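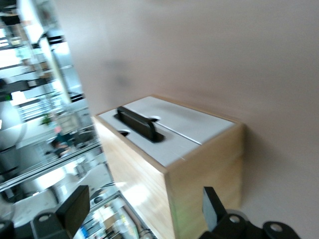
Pince parallèle Gutik à deux doigts, pour bras léger

La pince Gutik est destinée aux ateliers qui équipent un premier bras pour la prise et la dépose d'objets courants : boîtes, caissettes, couvercles à poignée. Elle est livrée avec sa bride, son câble et un jeu de patins de rechange.

Référence : Stustine 423
Alimentation : non comprise
Garantie : 26 mois, pièces d'usure exclues
Délai : 7 semaines à compter de la commande

Budget à prévoir

Au prix de la pince s'ajoutent la caméra de poignet, son support et la mise en service. Hindbridge facture cette dernière 1000 € HT, déplacement compris. Les patins sont à remplacer selon l'usage ; comptez un jeu par an dans le budget d'entretien.

Avant de commander, relevez les dimensions et le poids de vos pièces, ainsi que le modèle du bras. L'adaptateur Rinaldi se commande à part. Pour une livraison avant la fin novembre, le bon signé doit nous parvenir avec le plan de bride.

Devis et prêt de matériel : Zulkifli Wuisan, service commercial.

Dernière mise à jour : septembre 2022

© Hindbridge | Contact | Haut de page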